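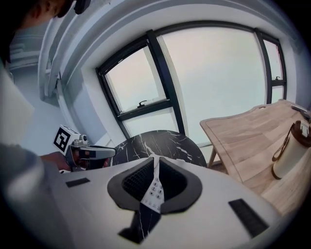 Clirero script development: progress report to Trirkmont, second period

By Lụa Ung
August

Search this site Search Clear

The six-part drama is on budget. Outlines for all episodes are locked. Episodes one to three exist as second drafts, and episode four is a first draft of 47 pages, which is too long for the slot and will be cut before it goes to the script editor.

Changes since the last report:

Episode two has lost the harbour inquest. The material moves to episode five, where the Hegedűs family is already in the courtroom, and two speaking parts go with it.

The language split has been revised. Dialogue in the Clikton strand is now written in English first and translated afterwards - the reverse order was costing a week per episode. Translation fees are unchanged.

The research archive holds almost 400 pages of interview transcript. Indexing is complete apart from the last two interviews, which arrived without release forms. Neither will be quoted until the forms are signed.

Spending in the period was under forecast on travel and over on script editing. We ask to move 300 pounds from the first line to the second. No increase in the total is sought.

One risk remains open. The option on the source novel needs renewing before episode six is drafted, and the agent has not yet confirmed terms.

Next period: second draft of episode four, first draft of episode five, read-through of episodes one to 3.

Contact | Copyright Clirero | Back to top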